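Evening Program Assistant, Kora Reading Rooms
Part-time, paid, starting in May

We are looking for a friendly, patient person to help run our evening reading program for adults. Kora began as a borrowed table and a box of paperbacks, and it has grown into a busy little place where people come after work to get more comfortable with reading, to practice writing letters and filling out forms, or just to sit with a good story and someone to talk it over with. Last year 212 people came through the door, a good many of them for the first time since leaving school, and we would love to make more room for them.

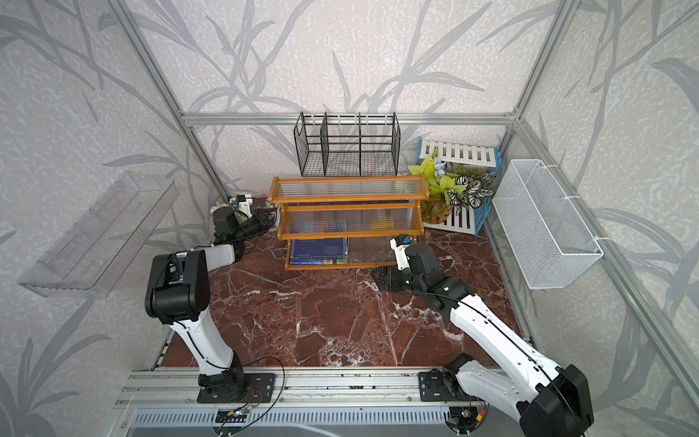
You would be working alongside Mwende Biwott, who has led the evening groups from the start and who will happily show you how everything is done (bring a notebook, she is thorough!). Most evenings you would greet people, help them find something they'll enjoy, sit in with a small group for an hour, and put the books back in some kind of order before you go. We have over 1,000 of them now, from large-print mysteries to cookbooks, and the cookbooks do tend to wander.

You don't need a teaching degree, though we won't hold it against you if you have one. What matters much more to us is that you like people, that you can wait while somebody works out a long word, and that you read for pleasure yourself – anything at all, we are not snobs. A second language would be very welcome. We ask for two evenings a week, and we pay for your training time as well as your hours with the groups.
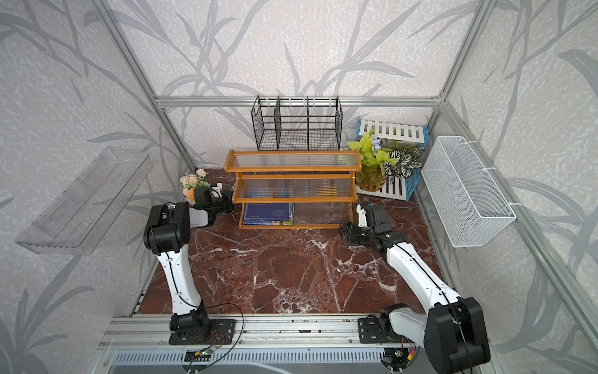
Do I need to have worked with adult learners before?

Plenty of our best helpers had never done it when they joined, and you will sit in on Mwende's groups for a couple of weeks before leading one of your own.

To apply, please write a letter to Victor Laizer, our program manager, telling him a bit about yourself and about a book you have pressed on a friend. One page is plenty, handwritten or typed, and you can drop it at the front desk any evening we're open. Letters should reach us by Tuesday, March 8, 2022. Victor reads every one and will write back to you either way.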